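Suture Practice on Tissue Pads, Handout 4
Instructor: Vasilis Leka
Cinville Skills Lab, Wednesday session

Read this before you sit down, and read it with some suspicion. A practice pad is a teaching aid made to a price. It will let you get away with things that living tissue won't.

The needle and the wound

Sidora sells its pads as "lifelike." I have my doubts. The color is convincing enough and the red fluid makes a fine mess, but the edges of the cut don't pull apart the way skin under tension does. You still have to look at where the edges are before you pick an entry point. 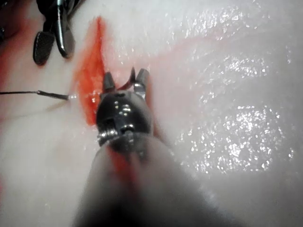

Hold a curved needle well back from the point and turn it through on its own curve. Pushing it straight is the usual first mistake, and the pad will forgive it, which is my main complaint about pads. Plan your exit before you start. If you can't say where the point will come up, take it out and set it again.

Handling the thread

The older course manual gives 20 minutes for a full row of stitches. I have never seen where that figure came from, and I'd ignore it. Slow and even beats fast and puckered.

Keep the strands in sight when you pull. Watch the last knot you tied while you tension the next one. If it shifts, stop.
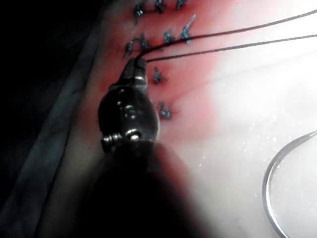 Tying and cutting

Lay the first throw flat, then bring the second down on top of it. People will tell you that more throws make a safer knot. Up to a point, maybe. Past that you have a lump.

Tails are a matter of opinion. Rastine's booklet wants them very short; I think that is asking for trouble with beginners. Leave enough to grip.

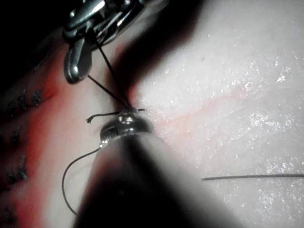
Fig. 3. Black suture drawn down to a knot, with a short frayed tail to the left.

For next time: bring your own notes on knot security, and one claim from the reading you don't believe.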